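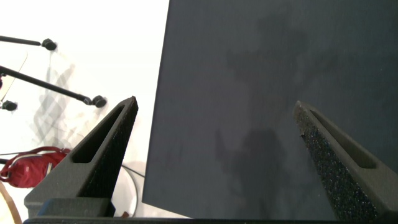 For my project on how robots pick things up, I went to the open day at Lasska, the workshop that Jatbridge runs out at Brondside. I got there early on a Sunday in May and spent most of it standing in front of one arm. I had expected smooth rubber on the ends of the fingers, a bit like a washing-up glove, but the pads were speckled and rough like sandpaper, and each finger had a long slot cut into it. I asked Ismail Abdel Rahman, who was running the demonstration, whether the slots were there to save weight. He said partly, and also so the fingers give a little when they close on something. I wrote that down straight away because it answered my second question before I'd even asked it!

There were 19 of us in my group, so we took turns at the screen that shows what the wrist camera sees. It's a funny way to look at a room. Anything near the fingers turns into a huge blurry shape, and you lose all sense of how big it is. I was sure I'd be able to judge distances from it and I was hopeless.

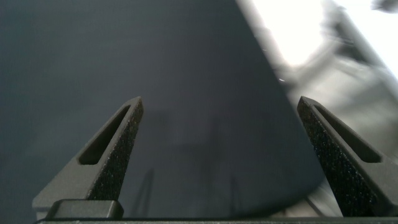 Blandine Gilbert (she looks after the software side) let me do the guessing game they'd set up for visitors. You watch the wrist view and say "now" when you think the fingers are in the right place to close. I had 14 goes and got five right — my friend Pascal got eight and has mentioned it several times. Blandine said new people nearly always call it too early. I think my trouble was that I kept watching the tips and forgot about the space between them.

After the tea break we moved on to small parts, which I liked best. Gears are awkward because the teeth don't give you a flat side to hold, and if the fingers come down slightly off-centre the gear can just skate away. Hervé Rolland told us they had logged 214 tries with small parts that month and were hoping to get a clean run of 100 before the summer. I asked what counts as clean. No drops and no nudging by hand, he said.

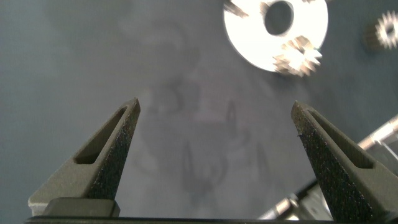 The small parts table, with the white disc and metal gears beyond the fingers.

For my own build I'm going to copy the rough pads, probably with real sandpaper glued on to start with, and leave the slots until I've got a finger that closes properly. I also need to ask my teacher if I can borrow the school webcam for the wrist.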